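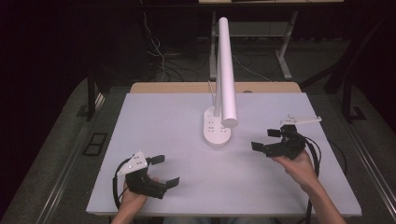 Library to stay open till 10 as evening study hours get another year

Students cramming for finals will have somewhere to sit after supper. The Zalasow branch library is keeping its late hours, the city confirmed Saturday, and the second floor reading room will stay open till 10 p.m. four nights a week through next spring.

The late hours started as a trial last fall. Money was supposed to run out in April. It didn't, mostly thanks to a grant from Stirnent, the insurance office on Mill Street, plus what the Friends group made at the book sale.

"We had kids doing chemistry in the bus shelter," said branch manager Stelios Konstantinidis. "So I'm glad. I'm tired, but I'm glad."

The room has 34 seats. On a normal Tuesday most are gone by 7, and in exam weeks people sit on the stairs, which the fire marshal doesn't love. A second room, the old map room on the same floor, opens for overflow starting next month. Seats there are first come, first served. No holding a chair with a coat.

Loudest complaint during the trial was outlets. The building went up when a reading room needed lamps and not much else, and the wall sockets are all on the north side. Laptops died, cords went across the aisle, at least one person went down over one. An electrician's quote for floor outlets came in well past what the branch had — so that job is on hold until the city budget is done. For now the plan is power at the tables.

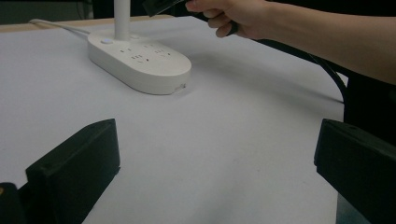

Power strip with a small round button on a white tabletop.

Patrons are asked to keep cords off the floor and not to plug in space heaters. Somebody tried in January. The breaker went and the whole floor sat in the dark until the custodian got back from dinner.

Parking is the other sore spot. The lot behind the branch is shared with Çınar, the bakery, whose vans load from 8 p.m. on. Drivers have come out to find themselves boxed in. The bakery has agreed to leave the row nearest the library door clear till closing, and the signs should be up this week. Street parking on Mill is free after 6.

Staffing is two people per night, one at the desk and one upstairs. The branch is hiring for one of those, 20 hours a week, evenings only. Applications at the front desk, paper only for now becuase the city's online form is down again.

Tutoring carries over too. Math on Mondays, writing help on Wednesdays, both from 6:30 in the small room next to the elevator. Sign up is on the clipboard outside. Otutex, the tutoring outfit that ran it last term, is back with the same staff. It's free with a library card, and the card is free if you live in the county.

Not everybody is happy. A couple of neighbors on the Oak side wrote in about noise at closing time, car doors mainly, and people talking on the steps. Konstantinidis said he has read the letters and will have staff ask people to move along. He also wants the side door locked at 9 so everyone goes out the front. One neighbor asked for the lot lights to go off at 10 sharp. They'll go off at 10:30, so staff can get to thier cars.

The children's room keeps its regular hours and closes at 6. Printing stops at 9:30, no exceptions, the release station shuts itself down. Returns after 10 go in the drop box, but please no more boxes of donated encyclopedias left next to it. They got rained on. Then they got thrown out.
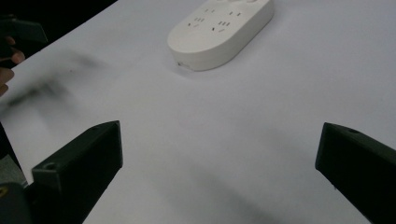

Do I need a library card to use the reading room in the evening?

Anyone can come in and sit down without a card. You'll need one to check out books, print, or sign up for tutoring, and the desk can make you one up to 9:30 if you bring something with your address on it.

Late hours are Monday through Thursday, 6 to 10 p.m. Closed on city holidays. Snow closings get posted on the front door and on the branch phone line by 4.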